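About Trodummont

Hi, I'm Faith Shirima, and I teach sewing and pattern drafting at Trodummont. We're a small school with one big room, a lot of thread and a kettle that's always on. I learned to sew from library books and plenty of ruined skirts, so I know how it feels to cut the wrong piece!

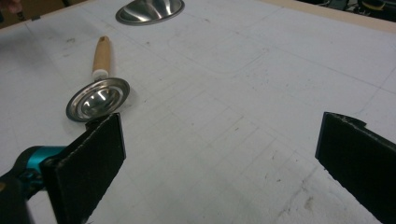
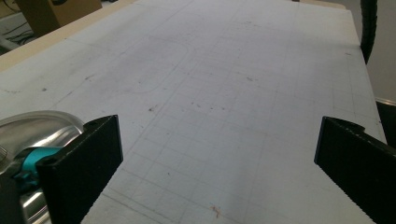
Lehner wrote to us in October that the beginner course moved a little fast in the sleeve lesson, but that going back over it the next evening made everything click. I took that to heart. Sleeves now get two full lessons, and we go over armholes again before anyone touches good fabric (old bedsheets are perfect for this).

The beginner course runs for 9 weeks. You'll draft a skirt, a simple top and - if you're up for it - a pair of pants with real pockets. I keep classes to 16 people so I can get around to everyone. There are three levels, and you can start at whichever one suits you.

We also have Balto, our open sewing evening, where you bring whatever you're stuck on and we work it out together. Hems, zippers, a coat lining you gave up on years ago - bring it all.

Bring your own scissors if you love them. We have spares, and pins too. New course dates go up on the sign-up page as soon as I've set them.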